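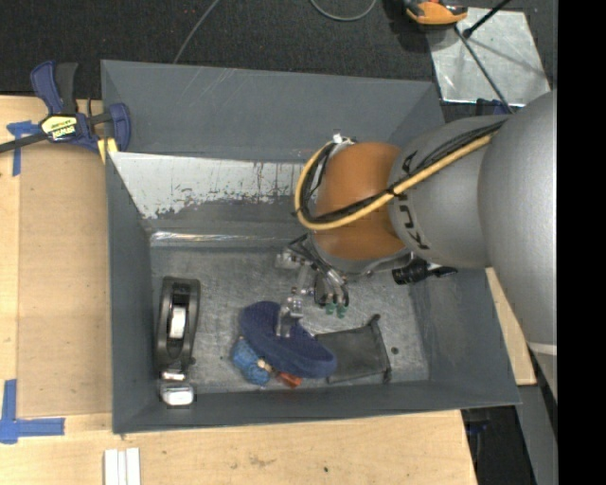
Finding out why a bin-picking cell drops vacuum mid-pick

Posted 7 Oct 2024 in Cell Maintenance

The fault goes like this. The arm goes down to the bin, the suction cups take hold, the vacuum reading climbs nicely, and on the way up it falls off a cliff. The item goes back in the bin, generally from a height. The controller logs "grip lost", a message with all the diagnostic value of a shrug.

Our cell at Brustthorpe did this for most of June. We replaced the cups twice, because cups are cheap and replacing them feels like progress. The fault was in the hose.

Before you start

Stop the cell, lock off the power and the air, and let the pressure drain. Keep the key in your pocket. An arm that has stopped between moves looks exactly like an arm that is switched off, and only one of those is safe to lean over.

Step 1. Look at the log properly

Pull the last 200 picks and sort them by where in the bin they happened. If the drops are spread evenly, suspect the cups or the pump. If they gather along one wall, suspect the hose and cables. Ours gathered along the near wall, where the wrist has to turn furthest. The Sellix logger will do this sort for you if you can find the menu, and a spreadsheet will do it if you can't.

Step 2. Check the cups anyway

Press each one with a thumb and look for splits in the lip. Wipe off fluff. Soft fabric things leave a surprising amount of it behind. Then make sure each tube is tight in its fitting, and stop there. Do not order more cups.

Step 3. Follow the hose by hand

Start at the wrist and work back along the arm, feeling for flat spots. Pay attention to the loop at the wrist and to every tie that binds the cables to the hose. A tie pulled one click too far makes a neat waist in the hose, which behaves perfectly until the wrist turns and folds it shut.

Step 4. Repeat the bad pose

Step well back, restore power and air, and jog the arm at the slowest speed to one of the positions where it dropped things. Watch the gauge from outside the fence. If the reading sags as the wrist turns, you have found it. Ours went from 700 millibar to 42 in the time it takes to say something unprintable.

Step 5. Fix it

Lock off again. Cut the offending ties, replace any hose with a crease in it, and refit the ties loosely enough that the hose can slide. Leave the loop long enough for the full turn, but check it can't snag on the bin rim or on any clamps.

Step 6. Prove it

Run 200 picks with the bin loaded as it normally is, awkward corners included. We had 6 drops, all from a floppy pouch that Trilholm has been dropping for years too.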